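News > Company Updates > Product Safety

2 min read | 34 shares

Dasska Pauses Dish-Handling Software After Grip Fault

STOLTHORPE, January 2021. Dasska has paused release 9 of its Brorell dish-handling software after a fault in the grip control was found in simulated kitchen testing. No injuries or damage have been reported.

The fault affects bowls held by the rim. If the arm stops partway through a move, the software can read the stop as a finished placement and tell the fingers to open early. The test task has the arm carry a yellow bowl to a two-compartment bin. 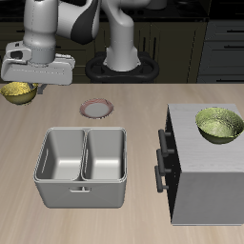
Do customers need to stop using their arms?
Only arms running release 9 are affected, and those should be switched back to release 8 before they handle dishes again.

Dasska ran the task 3,638 times in simulation. The early release command came up in nearly 2 percent of runs, most often when the stop came close to the bin. Earlier releases did not show the fault under the same test.

The error was traced to a timing change made in October. A corrected version will check the arm's position and the load on the fingers before any release command is sent.
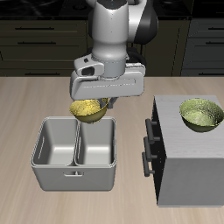 What Customers Should Do

Sites served from the Phuthong office will be contacted directly. All others can download release 8 from the Brorell support page. Keep people clear of the arm during the change, and support any held item before cutting power.

0 comments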